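Cleaning white surfaces and pale floors without buying the kit

Every white surface sold in the last few years seems to come with a leaflet, and every leaflet recommends a spray. I have my doubts about the spray. I also have doubts about the special cloth, the sealing wipe and the mop with a battery in it. Most of what marks a white tabletop or a pale floor comes off with warm water, a drop of dish soap and a second pass with a dry cloth, and the rest of this page is about doing that properly.

It covers smooth, sealed, non-porous surfaces: laminate, painted metal, melamine, vinyl, finished tile. It doesn't cover marble, oiled wood or anything you were told to keep dry. If you don't know what you have, test a spot where it won't show and leave it overnight.

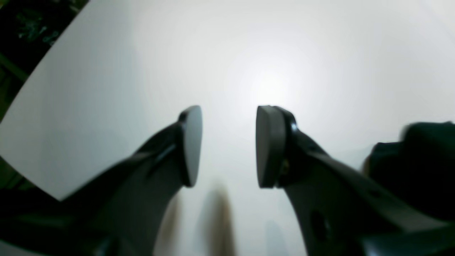 Curngate – Tuesday, September 29, 2026

Start with the light

White looks clean under a strong light from overhead. You get a soft bright patch of glare, everything near it washes out, and you put the cloth away too early. Smears turn up later, usually in the morning, when the sun comes in low.

Turn the overhead light off and put a lamp or a flashlight at one end, nearly level with the surface. Look along it from the other end. Streaks, cup rings and the greasy area where people rest their forearms will show up as dull against shiny. Do this before you clean as well as after, or you'll be cleaning from memory.

What you need

A bucket or large bowl
4 litres of warm water
Ordinary dish soap, the plain kind
Two cloths that don't shed, one kept dry
A flat mop for the floor, any make
Baking soda
A flashlight

I have an Erodis mop because it was on sale. It's fine. I can't say it cleans any better than the string one it replaced, though it does fit under the bed.

The tabletop

1. Clear everything off. Wiping around things leaves a map of where they were.

2. Brush or dry-wipe the crumbs and grit first. Grit under a wet cloth is how white surfaces get those fine grey scratches that people mistake for dirt and then scrub, which makes more of them.

3. Put a small squirt of soap in the water. Small means small. Most of the streaking I've been asked about was dried soap, put there by someone trying to get rid of streaks.

4. Wring the cloth until it stops dripping. Wipe in overlapping straight lines from the far edge toward you, and turn the cloth when it greys.

5. Go over it again with clean water and a well-wrung cloth. This is the step everyone skips. I skipped it for years.

6. Dry it with the second cloth. Air drying leaves mineral spots if your water is hard, and ours in Curngate certainly is.

7. Look along the surface again with the flashlight.

Marks that stay put

For tea, marker shadow and the blue that comes off cheap packaging, mix baking soda with enough water to make a loose paste. Dab it on, wait a few minutes, wipe it off with almost no pressure and rinse. It's a mild abrasive, so a glossy finish will go dull if you lean on it. I'd use it on a mark and never on a whole table.

Melamine sponges do work – I'd be lying if I said otherwise – but they work by sanding. The patch you clean may end up a different sheen from everything next to it. Try one on the underside first.

About Lodhi, the spray that readers keep bringing up: I used it on half of a white worktop for 14 days and used soapy water on the other half. By the end I couldn't tell which was which, and I knew which was which. It smells nice. A 200 mL bottle doesn't go far. If you enjoy using it, carry on, but rinse after it the same as you would with soap.

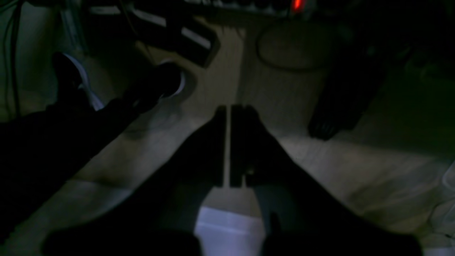 By the Dotitent household desk

The floor

Pale floors have the opposite problem to tabletops. They tend to get looked at in poor light, by people with their shoes on. Dark shoes with white soles standing on a light floor in a dim room will tell you very little about the state of either. Turn the lights up, shoes off, and go looking.

Cables come next. A loose loop of cable lying on the floor will catch a mop head, and it keeps a ring of dust under it that nobody's mop reaches. Unplug what can be unplugged, coil it and set it on a chair. If it can't be moved, lift it and wipe underneath by hand. Never run a wet mop over a plug or a power bar.

Now the floor itself.

1. Vacuum or sweep, including the bit behind the door. Wet dust turns to paste in the corners and dries there.

2. Check the soles of your shoes before you blame the floor. Black scuffs come from dark rubber more often than white, but a white sole can carry grit just as well. Rinse the soles and let them dry somewhere off the clean area.

3. Use fresh water with less soap than you used on the table. For my own place, which is 1,168 square feet and not all of it floor you can get at, I change the bucket twice. When the water looks like tea it's finished doing you any good.

4. Start at the far wall and back toward the door. Keep the mop damp. Standing water gets into seams on laminate and swells the edges, and there's no home remedy for that whatever you may have read.

5. Rub scuffs with a dry cloth first, then a damp one with a touch of baking soda. A clean tennis ball on a broom handle is supposed to work too. I've had mixed results. It took off two scuffs and ignored the third.

6. Go over the whole thing once with plain water.

7. Keep off it until it's dry. Socks count as traffic.

Things I'd skip

Vinegar in everything. It helps with hard-water spots on tile, diluted, now and then. As a general floor wash it does little that water doesn't, and it can be rough on stone and some grouts.

Steam on laminate. Plenty of people do it and report no harm. Plenty of manufacturers say not to, and they're the ones who decide about the warranty.

Polish on a vinyl floor that already has a factory finish. It yellows, unevenly, and then you have to strip it.

Bleach for brightness. If a white surface has gone cream from sunlight or age, bleach is unlikely to bring it back and may leave it chalky. Never mix it with vinegar, ammonia or another cleaner.

How often

Wipe the tabletop when it's been used and do the full wash with the rinse once a week or so. Sweep the floor as needed and mop it when the flashlight says to. Ours goes longer between mops in summer and hardly any time at all once there's salt on the sidewalks.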